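The clothes have been on the bed since breakfast, and I have written half of this post in my head while walking around them with a cup of tea, so I might as well sit down and get the rest of it out.

It is Saturday, December 8, 2018, and this is the weekend I always set aside for going through the closets. I started doing it in Prakodthorpe, the year we lived above the bakery and had one closet between all of us, and every winter you either made room for the coats or you wore the coats indoors. I have a good deal more closet now, and I still do it. My mother did hers in October, on the first cool morning, with the radio on and every window open, and she would be appalled at how late I leave it. But October always seems to get away from me, and there is something nice about doing it in December, when it gets dark early and you don't feel you ought to be outside.

My way of going about it has hardly changed. Everything comes out and goes onto the bed. I make the bed properly first, with the big comforter pulled up, because I like a clean flat place to put things, and because it means I can't go to bed until the job is finished. (I have broken this rule once. I slept on the sofa under a bath towel and I don't recommend it.) The dark things get folded first, since they're mostly pants and they stack well, and then the grays and the denim, and last of all come the bright things and the prints, which I save the way some people save the frosting.

This year I'm taking more care over it, too, because some of the clothes are going to be sold. Imtiaz Weerasinghe, who was my neighbor for years and moved out to Plekby in the spring, is running a winter clothes table to help the library there get its reading room heated again. They need 1,575 dollars and when I last heard they had 977 of it. I told him I would send two good bags, and I meant good. I have been to those tables. I know what it is to pick up a nice sweater and find the elbow gone.

So each piece gets held up by the shoulders and looked at before it is allowed into a pile, front first and then the back, and the hem, and the buttons one at a time.
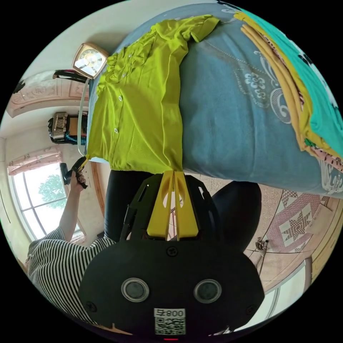

Buttons are where I come to grief, I'm afraid. I own a cookie tin of spare ones that belonged to my aunt, and I was sure for years that it could answer any need. Then last winter I lost a single small white one off the front of a shirt, and I sat down with the tin and sorted every white button in it onto a tray, and do you know, I had 164 of them and there wasn't a match in the lot. Too big, too creamy, two holes where I wanted four. I ended up moving the bottom button to the middle and putting an odd one at the hem where it gets tucked in. I've done it that way ever since, and I'd pass it along to anyone. The bottom button is the one to steal from.

Ruffles are the other thing that slows me down. I am very fond of a gathered neckline and I have never once managed to fold one so it came out looking the way it went in. What I've settled on is to button the blouse all the way up, lay it face down, bring the sleeves across the back, and fold it in thirds from the bottom so that the gathers end up on top with nothing pressing on them. Then it goes at the very top of the pile, or of the bag, and you have to be stern with anybody who comes along wanting to set a pair of jeans on it. If it is a color you love it gets to be on top anyway. I have a weakness for that sharp yellowy green, the green of a lime or a new leaf, and every time I come across it in the pile I stop and hold it up to my chin, and there go five minutes.

I did try to be sensible about the whole business once and bought a set of Damero packing bags, thinking I would have a bag for every season and never see a heap on the bed again. They are perfectly good bags. I just found that anything I zipped out of sight I forgot I owned, and I spent a whole spring believing I had given away my mustard scarf. The bags hold the extra bedding now and everyone is happier.

And since I've brought up bedding, I should say a word for the blue comforter, which I get asked about whenever it turns up on this blog. I'm sorry to say I can't tell you where to find another. I bought it at the Bakker closing sale, from a table of things that had lost their labels, and it cost me 20 dollars. It was a bit grand for me, I thought, with all those white scrolls, and I nearly put it back. I'm so glad I didn't! It is a cold, pale sort of blue, and any color you lay on it looks twice as cheerful, so that even a pile of mending seems like something you chose.

The sorting itself goes quicker with company. One person holds and the other one looks, and the one who looks is always the braver of the two. Left to myself I will keep anything. I'll keep a skirt because I wore it on a good day. With somebody standing across from me holding a thing up high, at arm's length, so that it hangs the way it would on a stranger, I can see it for what it is, and I can say yes or no and mostly stick to it.

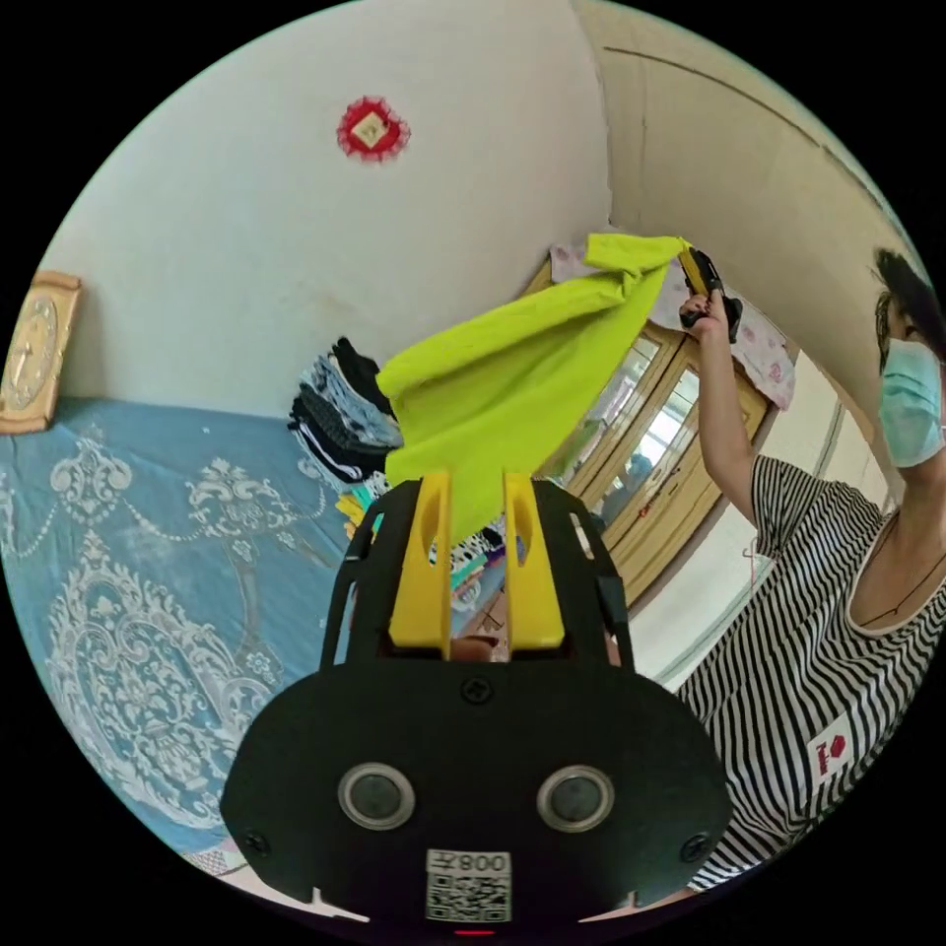

My piles, in case it's any use to you, are keep, mend, Plekby, and ask. Ask is for things that came to me from someone else and might be wanted back. It used to be the biggest pile and I'm pleased to report that it has been shrinking every year, mainly because I have finally learned to telephone people while the pile is still on the bed. If you put it back in the closet meaning to call on Monday, you will meet it again the next winter, and so on until one of you dies.

The mend pile I try to keep to what I can finish in one evening. Anything over that goes home with my sister, who has the machine and the patience, and who gets a jar of marmalade out of it. Hems I'll do myself. Zippers I won't touch.

For the Plekby bags I've been ironing as I go, which I never do for myself, and pinning a scrap of paper with the size inside each collar where the tag has faded. Imtiaz asked for sizes particularly. He says people will buy a thing that's a little too dear but they won't buy a thing they have to guess at, and he wants to keep the trying-on to a minimum because the only mirror is in the coat room and it makes a line. I've also put in a few wooden hangers, the nice curved kind, for the blouses and the one good jacket. They can stay with the table for next year.

I still have the socks to do, and the drawer under the socks, which I haven't opened since summer and am not looking forward to. The bags go out on the morning bus if I can get them zipped. If you're near Plekby and want something bright to wear, go early and look at the blouses first, and do check the bottom button before you pay.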